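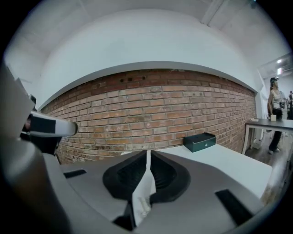

Exposed brick sheds dust for years after the plaster comes off, and any work surface pushed against it will collect grit along the back edge. The fix is a regular cleaning routine plus, in most rooms, a coat of sealer. A white tabletop set in front of a red brick wall shows the grit sooner than a dark one would, so it makes a useful indicator of how fast the wall is shedding. Small items kept at the back, such as a little lidded box close to the wall, should be lifted and wiped underneath each time. Keep the lid closed.

Dry cleaning first
Vacuum the wall with a soft brush head, working from the top course down. Follow the mortar joints, where most of the loose material sits. Do not use a stiff wire brush on old lime mortar. Any holes in the brickwork should be vacuumed out with the crevice nozzle and left open until you know whether they are vents or old fixings. Vents stay open permanently.

Testing the surface
Press a strip of masking tape 70 mm long across a joint, rub it down and pull it off slowly. A few grains are normal. If the tape comes away coated, repoint that section before sealing. Test at three heights, as the lower courses are often softer.

Sealing
Use a breathable, water-based masonry sealer with a matt finish. Two thin coats are better than one heavy one, which tends to leave a shine on the harder bricks. Mask the ceiling line and any painted pillar or reveal. Coverage on rough brick is usually well below the figure on the tin. My own wall took 800 ml per coat for a little over 3 square metres. Leave overnight between coats with a window open.

The tabletop
Pull the table forward while the sealer cures. Wipe grit off with a damp microfibre cloth, lifting it away at the end of each pass. Dragging brick dust across a white surface causes fine scratches that later hold dirt. Rinse the cloth often. Scouring cream is not suitable.

Tip from Vasylyna Bilyk: fit felt pads to the back edge of the table so that it cannot rub against the brick.

Repeat the tape test every June.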